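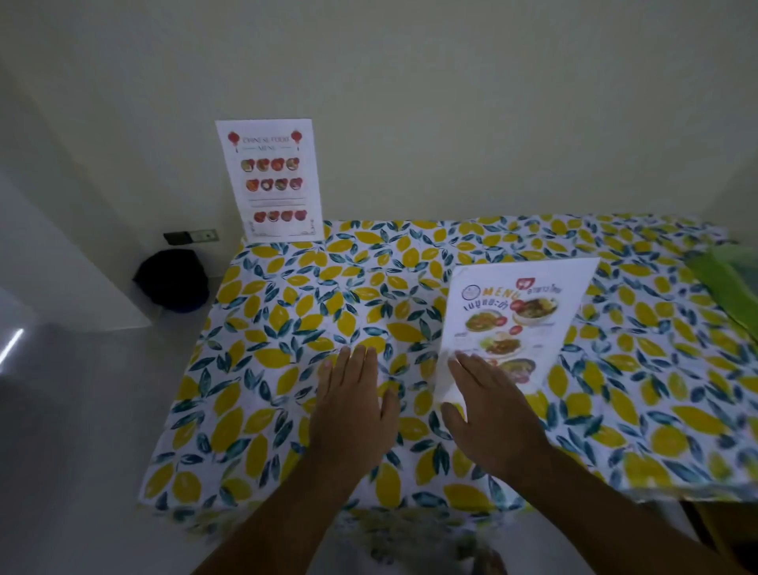

Matelthorpe Dining Room: Working Meeting on Menus and Table Settings
Minutes

Present: Ga-eun Myung (chair), Man-sik Son, Ngozi Mohammed, Ruairi MacBrayne (minutes)
Apologies: Hyun-seo Sun

1. Minutes of previous meeting
Accepted with one correction. Under item 4, "tablecloth stock" should read "tablecloth and napkin stock."

2. Laminated Thai menu
MS reported that the flat laminated sheet is in use at the wall tables. Two points were raised.
2.1 Language. The heading is in English and the line under it is in Thai. NM asked for an English line to be added below the Thai heading at the next print. Agreed. HS to supply wording.
2.2 Price tags. The red circles sit between the food photographs, and customers have asked which price goes with which dish. MS proposed moving each circle to the lower right corner of its own photograph. Agreed. Circle size and color to stay as they are.
RM asked whether the sheet should be stood up in a holder. GM preferred it flat, as customers pick it up to read the captions. No change.

3. Standing Chinese menu
3.1 Position. The card stays at the back corner of the table, against the wall. NM noted that at tables with a wall outlet the card must be set to one side so the outlet can be reached. Floor staff to be told.
3.2 Layout. The dishes are in three rows of four, with a gap above the bottom row. MS asked if the gap was intended for a subheading. GM believed so but had not seen the original file. RM to check with Flimora, who hold the artwork.
3.3 Lanterns in the top corners to be kept.

4. Printing
Flimora has quoted under reference 1301 for the laminated sheet and 1204 for the standing card. The two jobs are to be ordered together if 3.2 is settled in time. Matte laminate was discussed for the Thai sheet. NM to request one proof in each finish before the order is placed.

5. Tablecloths
The lemon print stays on the wall tables. NM has compared it with the plain cloth from Zarkis and found the plain cloth shows stains sooner. GM noted that the print is busy under a menu with many photographs, but the white background of the sheet separates it well enough. No change until August, when the linen contract is reviewed.
Cloths on wall tables are to be hung with an even drop on the open sides. The wall side is tucked.

6. Wiping down
Laminated sheets to be wiped front and back after each sitting, damp cloth first, then dry. Standing cards are dusted at close. Spray is not to be used on the standing cards.

7. Other business
MS reported a loose leg on table 103. RM to tighten and report.

Actions
HS: English line for Thai menu (2.1)
MS: marked-up copy with new price positions (2.2)
NM: brief floor staff (3.1); request proofs (4)
RM: query artwork (3.2); table 103 (7)

Next meeting: date to be set by GM once proofs are in.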